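[Imprimir] [Enviar por correo]

Lista: usuarios-sesum
Asunto: Re: Sesum no abre los libros antiguos tras cambiar de equipo
De: Merja Turunen
Fecha: viernes 2 de junio

Hola, Hiwot, y hola a la lista:

Contesto intercalando, que el mensaje original trae varias cosas mezcladas y conviene separarlas.

> El 1 por la tarde, Hiwot Hadgu escribió:
>
> Llevo la contabilidad de una cooperativa pequeña con Sesum 4 desde
> que salió. El equipo viejo murió y he tenido que pasar a uno con
> sistema de 64 bits. He instalado el programa desde el CD, he
> copiado la carpeta de libros de la copia de seguridad y al abrir
> el libro principal me sale "Error 576: índice no coincide con el
> diario". Los libros más recientes abren bien. Los antiguos, no.

El error 576 no indica que el libro esté dañado. Indica que el fichero de índice (.sdx) lleva una marca de tiempo anterior a la del diario (.sdj) en más de lo que el programa tolera. La tolerancia es de 30 segundos y no es configurable desde los menús. Al copiar la carpeta con el explorador, el sistema conserva la fecha de modificación de unos ficheros y en otros la redondea, según el sistema de archivos de origen y el de destino. Si la copia de seguridad estaba en un disco con FAT32, las horas se guardan en hora local y no en UTC, y un cambio entre horario de invierno y de verano basta para desplazar una hora todo lo que se cerró en noviembre respecto a lo que se cerró después.

Eso encaja con lo que describes: los libros recientes se volvieron a indexar hace poco y los antiguos conservan el índice de entonces.

> He probado a borrar el .sdx, como leí en un mensaje viejo de esta
> lista, y el programa se queda parado en "Reconstruyendo índice" y
> no pasa de ahí. Lo dejé toda la noche.

Borrar el .sdx es correcto, pero solo la mitad del procedimiento. Junto a él hay un fichero oculto con el mismo nombre y extensión .sdl, que es el bloqueo. Si el equipo viejo se apagó con el libro abierto, la copia de seguridad se llevó también el bloqueo, y el reconstructor espera a que lo libere un proceso que ya no existe. No tiene tiempo límite, así que puede esperar una noche o un mes.

El orden que a mí me ha funcionado en tres equipos distintos es el siguiente:

1. Cerrar Sesum y comprobar en el administrador de tareas que no queda ningún sesumidx.exe vivo. Suele quedar uno.
2. Copiar la carpeta de libros completa a otro sitio. Trabajar siempre sobre la copia.
3. Activar la vista de ficheros ocultos y borrar los .sdl y los .sdx del libro afectado. No tocar el .sdj ni el .sda.
4. Abrir una consola en la carpeta del programa y lanzar: sesumidx /r /v nombredellibro
5. Esperar a que escriba "fin de pasada 2". La pasada 1 termina enseguida y parece que ha acabado, pero el índice de contrapartidas se hace en la segunda.
6. Abrir el libro desde el programa y sacar el balance de comprobación.

Con /v el reconstructor escribe una línea cada 1000 apuntes, y así se ve si avanza. Sin /v no escribe nada, y por eso desde el menú parece colgado aunque no lo esté. Si la línea se detiene siempre en el mismo apunte, hay un registro mal formado en ese bloque y entonces sí tenemos otro problema. En ese caso manda a la lista el último número que aparezca y las diez líneas anteriores.
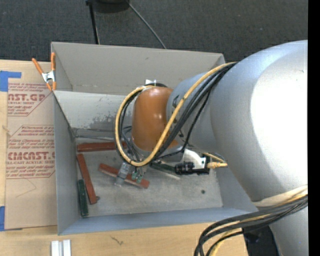

Un detalle del paso 4: el nombre del libro va sin extensión y, si contiene espacios o tildes, no sirve ponerlo entre comillas. El reconstructor usa la página de códigos de la consola y no la del sistema. Yo renombro temporalmente los cuatro ficheros a algo corto (libro1, por ejemplo), reconstruyo y les devuelvo el nombre. El nombre interno del libro está en la cabecera del .sdj y no se pierde con esto.

> ¿Sería más sensato instalarlo en una máquina virtual con un
> sistema antiguo? Nele Segers comentó aquí que ella lo tiene así.

Depende de qué más necesites. El programa principal funciona en 64 bits sin tocar nada. Lo que no funciona es:

- el controlador de la impresora de cheques, que es de 16 bits;
- la importación de extractos por el módulo Bemham, que registra una biblioteca en una carpeta que el sistema redirige;
- la ayuda, que está en el formato .hlp antiguo.

Si no imprimes cheques ni importas extractos, la máquina virtual te añade trabajo y no te resuelve el 576, que aparecería igual dentro de ella al copiar los mismos ficheros. Si importas extractos con Bemham, hay un arreglo que publicó Pirjo Seppälä en esta lista y que consiste en registrar la biblioteca a mano con el regsvr32 de la carpeta SysWOW64, desde una consola de administrador. Lo tengo hecho así y la importación va bien, salvo que los extractos con fecha valor vacía entran con la fecha del día. Hay que repasarlos después.

Quien use máquina virtual, que no ponga los libros en la carpeta compartida entre anfitrión e invitado. El bloqueo .sdl no se respeta en ese tipo de carpeta y se puede abrir el mismo libro dos veces sin aviso - lo he visto, y el diario acaba con asientos duplicados que no casan con el índice. Los libros, dentro del disco virtual, y copia hacia fuera al cerrar.

> También me preocupa que al reconstruir cambie la numeración de
> los asientos, porque tengo los justificantes archivados en papel
> por número.

La numeración no cambia si el libro está cerrado. En un ejercicio abierto, el reconstructor reordena por fecha y luego por hora de grabación, y si hay asientos del mismo día grabados con el reloj mal puesto, pueden intercambiarse. El número visible se guarda en el .sdj, en cada apunte, pero el listado del diario por defecto muestra el número de orden y no el guardado. Se corrige en Listados > Diario > Opciones, marcando "numeración de origen". Esa casilla se desmarca sola al reconstruir, y de ahí viene la mayoría de las consultas sobre números cambiados.

Para comprobarlo sin mirar papel por papel: antes de reconstruir, exporta el diario a texto desde otro equipo en el que abra, si lo tienes. Si no lo tienes, compara con el último PDF o listado impreso del cierre. Basta con el primer y el último asiento de cada mes y el total de debe y haber. Si los totales coinciden y los extremos también, el resto estará en su sitio.

> Última pregunta: ¿merece la pena migrar a otra cosa? El conversor
> de Heiskanen promete leer los libros de Sesum directamente.

Lo he probado con dos ejercicios. Lee las cuentas, los asientos y los saldos de apertura. No lee los centros de coste ni los vencimientos, y los asientos periódicos los convierte en asientos normales ya contabilizados, con lo que aparecen apuntes en fechas futuras que hay que borrar. Además necesita un .sdx válido, es decir, que tendrías que resolver primero el 576 de todas formas.

Venla Miettinen pasó los libros de Flirkemville por la vía larga, exportando a CSV desde Sesum y escribiendo ella la plantilla de importación. Le conservó los centros de coste. Si te interesa, quizá quiera mandarte la plantilla; yo solo he visto la parte del plan de cuentas, que separa los subgrupos con punto y en tu caso habría que adaptar si usas guion.

Mi recomendación, con lo que cuentas: reconstruye los índices, comprueba los totales, cierra los ejercicios que sigan abiertos y decide después. Los libros cerrados se consultan sin problema en el equipo nuevo y no hace falta migrarlos.

Dos cosas más, que no has preguntado pero que acabarán saliendo.

La primera es el directorio de copias automáticas. Sesum lo guarda como ruta absoluta en sesum.ini, y si en el equipo viejo era una unidad D: que ahora no existe, la copia al salir falla en silencio. En el registro queda una línea "bk -3" y nada más. Mira la clave RutaCopia y corrígela a mano, con la barra final incluida. Sin la barra escribe los ficheros en la carpeta superior con el nombre pegado al de la carpeta.

La segunda: si instalas dentro de Archivos de programa, el sistema virtualiza las escrituras y el sesum.ini que editas no es el que el programa lee. Lo más simple es instalar en C:\Sesum. Si ya lo tienes instalado en el otro sitio, busca la copia en la carpeta VirtualStore de tu usuario y edita esa.

No tengo a mano la lista completa de códigos del reconstructor. Si alguien conserva el fichero errores.txt del CD de la versión 4, en el mío falta, y agradecería una copia para el archivo de la lista.

Un saludo,
Merja

P. D. para Nele: lo del separador decimal al exportar a CSV depende de la configuración regional del usuario que arrancó el programa por primera vez, no del actual. Se cambia en la clave Decimal de sesum.ini. Con el programa cerrado, que si no lo sobrescribe al salir.

Contacto con los moderadores | © Lista usuarios-sesum y autores de los mensajes | Volver arriba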